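Workshop > Notebooks > Surface finishing > November

Stone sealer trial, second batch

Started 9.20. Ardalan had cut the offcuts the afternoon before and left them on the rack by the sink. Washed them in plain water, dried with the hot air gun on low, then left them on the bench until lunch.

Wet the faces by hand and went through the grits up to 2000. The 1000 paper from Perlow clogged early again and I changed it twice on the first offcut. Used the old Zasico paper for the rest and had no trouble. We should order more of that and finish the Perlow on metal.

Zeno sealer on one half of each piece, the Farahani one on the other, masking tape down the middle. Left both for 5 minutes and wiped back with a cotton rag. The Farahani drags when you wipe it and needs a second rag. Smell is stronger too, so extractor on.

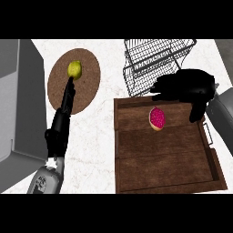

White marble with faint reddish-brown veining, cork mat and lemon on top. Render.

Acid test after lunch. Juice from a squeezed lemon, a few drops on each half, covered with a watch glass. Wiped off after 5 minutes. Dull ring on both halves, easy to feel with a fingernail on the Zeno side, fainter on the other. Neither sealer stops etching, as Ilir said at the start. They only slow staining. Repeated with cold tea and got no mark on either.

Re-polished one ring with 2000 and the felt pad. Came out in a few passes but took the sealer with it, so that patch needs doing again.

To do:
- label the offcuts on the back, pencil rubs off the edges
- ask Ilir Jurić for the 2 honed pieces he kept
- oil test, leave overnight
- new felt for the small pad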